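Laying Out Brake Parts Before a Pad Change
Bolger Garage Notes
Updated 2024-02-01

Most of the trouble with a brake job at home comes from small parts going missing or getting mixed up. A few minutes spent setting up the table saves a lot of crawling around on the floor later. The steps below cover the layout only. For removal and torque figures, use the manual for your car.

What you need

A table you can walk up to from at least one long side
A brown mat or heavy paper, big enough to cover most of the top
A metal tray with long compartments
Clean rags
Masking tape and a marker

Step 1. Cover the table

Wipe the top down first, then lay the mat flat. A plain brown one works well under both dark and light parts. Leave a strip of table showing at the edges so you can lift the mat later without dragging grit across the top. If the corners curl, tape them down. 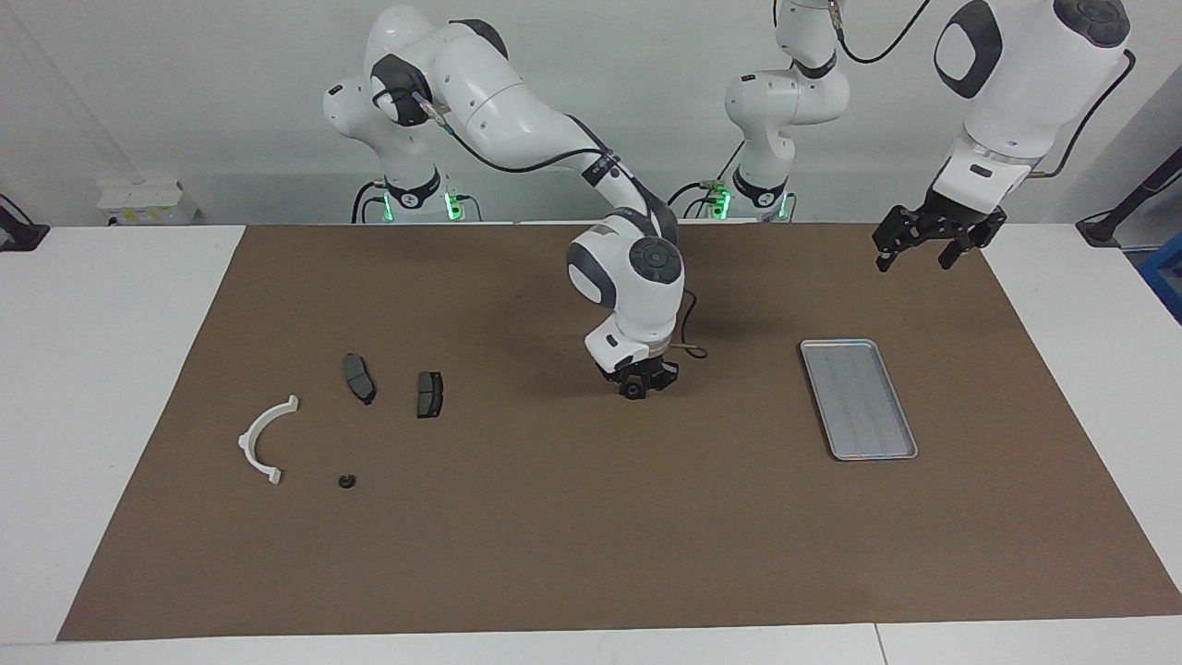
Keep drinks, phones and the can of brake cleaner somewhere else. Only the parts for this job and the tray belong on the mat. If you are doing both front wheels, finish one side before you start the other.

Step 2. Set the tray on one side

Put the tray on the left if you are right-handed, with the compartments running away from you. Leave it empty for now. Parts go on the open mat first, where they can be checked, and move into the tray afterward.

Step 3. Group the parts

Put the pads down next to each other with space between them, and the bushings a little way above. Light plastic pieces such as a half-ring bracket go off to the side – they crack easily if a pad is dropped on them. Don't stack anything. Check the groove in each pad for packed dust, and keep greasy fingers off the friction material.
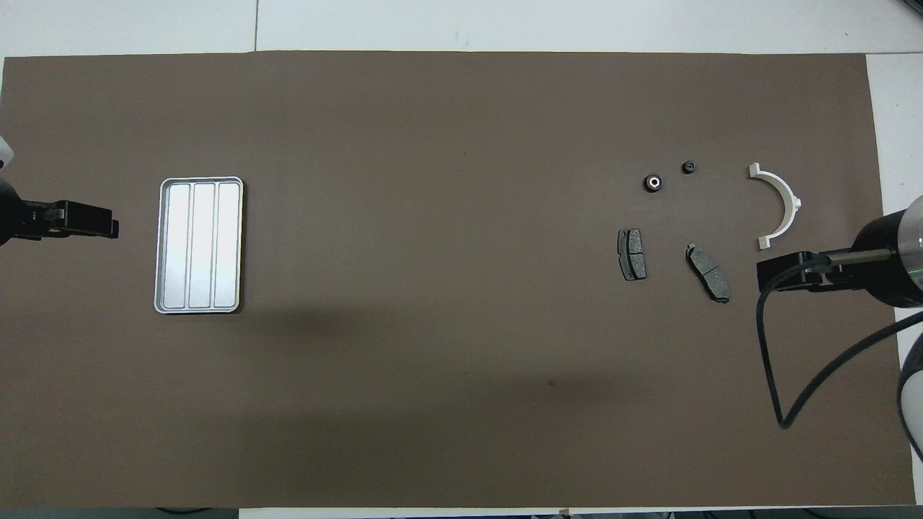

Step 4. Check and sort

Compare each new part with the old one for size and shape. Look inside the bushings for tears. Anything that passes goes into the tray, one kind to a compartment – pads in the widest one if yours are not all the same. Bag the rejects and write the wheel position on the bag.

Allow 40 minutes for the layout and checks the first time.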